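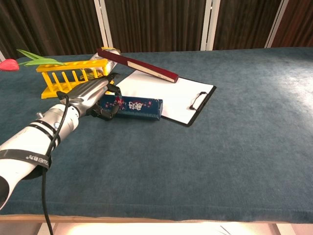
5 min read · 16 posts

1/ ok so. the long table. A few of you asked how the clear-out is going and whether I am still alive. Going. Yes. Thread, typing this with one hand and a sandwich in the other

2/ Background for the new people: I took over the back workroom at Narotholm in May. Shared table, shared shelves, shared everything. Years of stuff nobody would claim. My job (self-appointed, mostly) is to get it sorted before the Gistberg people come measure for the new benches

3/ Method so far = put a few unrelated things on the cloth, decide on each one, clear it, next lot. No big piles. I tried big piles the first week and just moved them from one end to the other for two days

4/ This lot: a navy box with little red and pink flowers on it, a clipboard, a dark red hardcover, a clear bottle, a yellow test tube rack. No theme at all. That's what was on the shelf so that's what came down

5/ The flowery box first. I love it?? Dark blue, tiny blossoms, white lettering in the middle. It is the only pretty thing to come off that shelf. Dénes Deák says it's been there longer than he has and he doesn't want it

6/ So it's going to be the label box. Blank labels, the good marker, string. We have needed a label box forever and everyone keeps their markers in their pockets and then goes home with them. (Me. I do this. I had three in my coat)

7/ Clipboard - keep, obviously. Blank paper already on it, black clip with the wire loop. I want it hanging by the door as a sign-out sheet. Name, what you took, when you'll bring it back. Three colums. If it gets fancier than that people will stop filling it in

8/ Gizella Pálfi wants the sign-out to be a spreadsheet. Gizella I love you but the last spreadsheet had 2,402 rows and a tab called "misc misc". Paper by the door for one month, then we can fight about it

9/ The red book. Hardcover, dark red, cream pages. Right now it's leaning on the clipboard with one end up by the bottle because I put it down in a hurry and that's how it stayed. Books are my weak spot, I open them and lose the afternoon. New rule: not opening it til the table is done

10/ It goes on the Farkas shelf with the others. The Farkas shelf is the narrow one by the sink, named after whoever built it, bit crooked, holds more than you'd think. 43 books on there as of last night and I think there's space for one more if I turn the tall ones sideways

11/ Bottle. See-through plastic, metallic-looking cap. Unlabeled bottles were the worst part of the whole shelf, and the rule I'm using is simple:
no label, no keeping it as a mystery
check it, then wash it or bin it
if it's kept it gets a label THAT DAY
Someone wanted to line them up on the window sill "for now". I know how long for now lasts in this building

12/ The rack!! Yellow plastic, round holes along the top, pegs standing under it like a comb. I'm weirdly fond of it. We don't do much with test tubes any more but it'd be great for drying brushes, or paint pens, or those thin files that roll off everything. Trying it with the brushes first

If anyone still needs it for real tubes speak up. You have until I get attached, so maybe an hour

13/ Several people asking about the cloth. It's the dark teal one, feels like felt or thin carpet, I never know which to call it. Came from Salport with the table. Goes right over the front edge with just a strip of light wood showing under

Pros: quiet. Things don't skid. You can put a cap down and it stays put
Cons: holds dust like you wouldn't believe, and it has those paler worn patches now. In the daylight it looks a bit shiny at one side and tired everywhere else

14/ I'm for keeping it one more year. Dénes wants bare wood. I get it, bare wood wipes clean. But the first time he drops a box of screws on bare wood at 7 am he'll be on my side

Care notes since I got two DMs on this:
stiff brush, one direction, toward the edge
lint roller for the bits that won't come
NO wet sponge, I did that once and chased a tide mark around for a week
the vacuum is ok with the soft head on

15/ Numbers, for the ones who like numbers. The old inventory listed 1,165 items for this room. I've been through roughly a third. Most of it is staying, more than I thought. The give away crate is mostly duplicates - staplers, rulers, so many rulers, and a bag of clips that don't fit any board we own

If you want rulers, come by before five and take them. I'm serious. Bring a bag

16/ Next up is the drawer under the far end, which sticks, and which Gizella says has "cables and maybe a clock". Will post when I get it open. Also if whoever borrowed the lint roller is reading this I need it back pls, the spare one is down to the cardboard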